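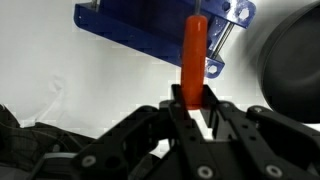
Orange handle under the blue bracket, threaded rod on the right

Workshop > Benches and Storage > Small tool holders > hex cutouts, what size nuts

raymonde_p
Came in a box of bits off a clearance, no paperwork. Blue bracket, flat face with sides standing up, hexagon shaped holes for nuts. Threaded rod goes across between the sides. Want to fit it over the bench and use it for long drivers but need nuts and havent a clue what size. M8? Anyone had one of these. Seller said "Gekero type", means nothing to me

zdoucette
Gekero was a bench kit thing, folded stuff mostly. Dont buy nuts yet!! Measure across the flats. 13mm is M8, 10mm is M6. Two minutes with a caliper.

Solange B
Would be careful calling it Gekero. Could be plastic from the shine on it. Those little scuffy highlights near the end, my plastic ones go like that. Give it a tap.

zdoucette
Painted steel scuffs as well. Not convinced either way from that.

raymonde_p
No caliper, lent it out. Will tap it tonight

AAMac
More bothered about the rod tbh. It's at a slant between the sides. If its meant to go straight across then somethings in the wrong hole and you'll have a wonky bracket once there's weight on. Back it out and look before you put nuts anywhere.

Gergely H
Disagree, I've seen them put in slanted on purpose, as a brace. Leave it be. If it's solid don't undo it, you'll never get it back the same

AAMac
Solid with one driver hanging off it maybe. Put ten on and come back to me.

Gergely H
Who has ten long drivers

AAMac
me. 27 if you count the short ones

raymonde_p
Right. Tapped it, still don't know, sounds like a lunchbox with a cold. Rod I've left for now. Other question while you're all here, the rack. Blue walls with slots, orange base, row of small notches along the top at the back. Same box. What goes in the slots?? I've got it next to the black bowl, which is going to be for loose screws. Paper down because the bench top is a disgrace and I can see what I drop.
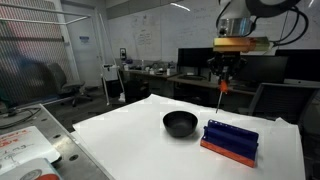 Re: hex cutouts, what size nuts (page 2)

Solange B
Looks printed to me, that rack. I'd use it for sanding sheets, or steel rules stood on edge. Or saw blades if the slots are wide enough.

zdoucette
Looks like a toast rack. Files in it, flat ones. The notches could take hex keys, or labels.

Gergely H
Not blades. Not if it is printed, they will chew the walls. Rules yes.

Solange B
Had blades in mine since February, no chewing. Osidell sell liners anyway, cut to fit.

Gergely H
372 posts and you still recommend Osidell liners

Solange B
They're fine!! I've had two lots.

AAMac
That's a deep bowl for screws Raymonde. You'll be fishing about for the small ones. I'd go for a shallow dish and keep the bowl for offcuts or whatever. MacLeod do a magnetic one, bit dear but it holds

raymonde_p
I like the bowl. It stays. Rules in the rack then, and I'll try hex keys in the notches if they fit. Caliper is back tomorow so will measure the hex holes and post it.

zdoucette
Measure both, they might not match

raymonde_p
27 November 2018 update. 10mm across the flats, both of them. So M6. Ordered a bag from Kultar, smallest they did was 1000 so if anyone wants M6 nuts, shout

AAMac
Go on, I'll have fifty. And look at that rod.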